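The Patient Business of Teaching a Robot to Hold a Cloth

I had been at Clundavholm for the better part of a morning before I understood that I was watching a kind of lesson. It had looked to me like a great deal of fiddling with a piece of fabric, with long pauses in which people typed things, and I had begun to wonder when the proper work would start. Then Zineb El Fassi, who is a patient woman and must have seen my face, pulled a second chair up to her screen and told me that the fiddling was the proper work, and would I like to see some of it.

So I sat down, and she opened the recordings, which come from the robot's head and from small cameras down by its hands.

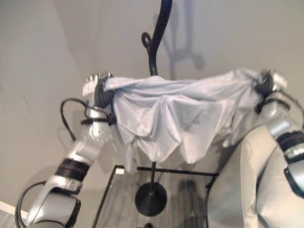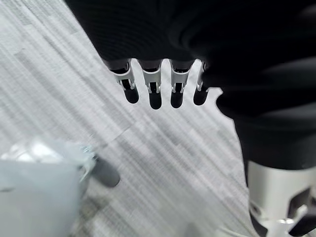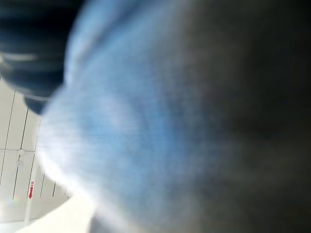 I have folded a lot of laundry in my life and I don't believe I've ever given any of it a moment's thought. You pick up a pillowcase, you find the corners, you give it a shake, and off you go, usually while talking to somebody in the next room. Spend a day with the people at Clundavholm and you come home looking at your own hands with something like respect.

The trouble with cloth, as Zineb explained it to me over a very strong coffee, is that it never comes to you in the same shape twice. A mug is a mug whichever way you turn it. A cloth dropped on a table has as many shapes as there are ways of dropping it, and the corner you want may be underneath, or folded back on itself, or pretending to be a corner when it's really just a pleat. You could sit and write rules for all that until you retired (people have tried, she said, and some of them did retire). The approach here is to gather examples, a great many of them, and let a learning system find its own way through.

An example, in the way they use the word, is one go at one small task, from start to finish. A person guides the arms through it while everything is recorded: what the cameras saw, where each joint was, how hard the fingers were closing. Then it's saved, given a label, and they begin again. On a good day a pair of them will get through 26 that they're happy to keep, and I thought that sounded like very few until I tried it myself.

They did let me try, which was brave of them. Hường Khúc, who does most of the guiding and has the steadiest hands I've ever seen on a person who drinks that much tea, stood at my elbow and talked me through it in the sort of voice you'd use for a nervous horse. I was to pick up a cloth by two corners and hold it out. I had the first corner quite quickly and was very pleased with myself. The second took me five attempts, and by the time I had it I'd dropped the first. What you miss, terribly, is feeling. My own fingertips would have told me straight away whether I had one layer or two, or nothing at all. Working through the arms I had only my eyes, and my eyes turned out to be rather poor judges of fabric.

'Everybody squeezes too hard,' Hường said kindly. 'And then everybody lets go too soon.'

Her own goes are lovely to watch. She's quick but never hurried, and there's a little hesitation she makes just before she closes the fingers, which I took for caution. She told me she'd been trying to get rid of it. The system learns whatever it is shown, habits included, and in an earlier batch it had picked up her pause and made it longer, so that it would reach for a cloth and then hang there for a while, as if it had forgotten what it came for. She laughed telling me this, but I could see it had bothered her. Imagine having your small tics handed back to you by a machine!

That is partly why they always have two people guiding on any given task and swap them over. It's also why they have become so fond of mess. When the project began, in November, everything was kept tidy, with the same cloth laid in the same spot and the lights just so. The results were splendid, and then somebody opened a blind and the whole thing fell to bits. These days they go out of their way to vary things. Cloths are thick and thin, and some have been through the wash so often that they've lost their square. They move things and change the lighting, and they keep a cardboard box of odds and ends that Zineb refers to as the library.

I asked whether they kept the failures, and that set off a discussion which lasted most of lunch. Hường would keep nearly all of them. A slipped corner that gets caught again is worth more to her than a perfect go, as it shows how to get out of trouble. Zineb is stricter, and worries about teaching the thing to drop the cloth in the first place. They've settled on a rule that a stumble stays in if the person recovers from it, and comes out if they don't, and each of them plainly thinks the other got the better of the bargain.

The afternoons are for going through what has been gathered, and I'd warn anyone with romantic ideas about robotics to sit in on one. You look at a recording, all the views side by side, and you decide whether it's any good. The hand views take some getting used to. A fold of fabric comes up against the lens and there's nothing to see but blur, and I assumed those stretches would be thrown away. Zineb shook her head. When the machine is working by itself its cameras will be smothered just the same, and it had better have met that before. She marks such passages with a note of her own and moves on to the next. She had a whole shelf of them, filed under Prasarska, their name for the labelling program, and she could talk about individual ones the way other people talk about holidays.

What will it all be for? There's a linen service, Contreras, that has shown an interest, and there is talk of a trial at a care home in Clernstead, where the staff spend hours each week on towels and would much sooner spend them with the residents. Zineb won't be drawn on dates. She has been to Clernstead and watched the laundry being done there, and came back with two pages of notes on how the women fold a towel against their chests, using their chins, which is a method the robot will have to do without.

Before I left I asked Hường for one more go. I got both corners, and held the cloth out, a bit lopsided, for as long as I was told to. She watched it back, tilted her head, and put it in with the keepers.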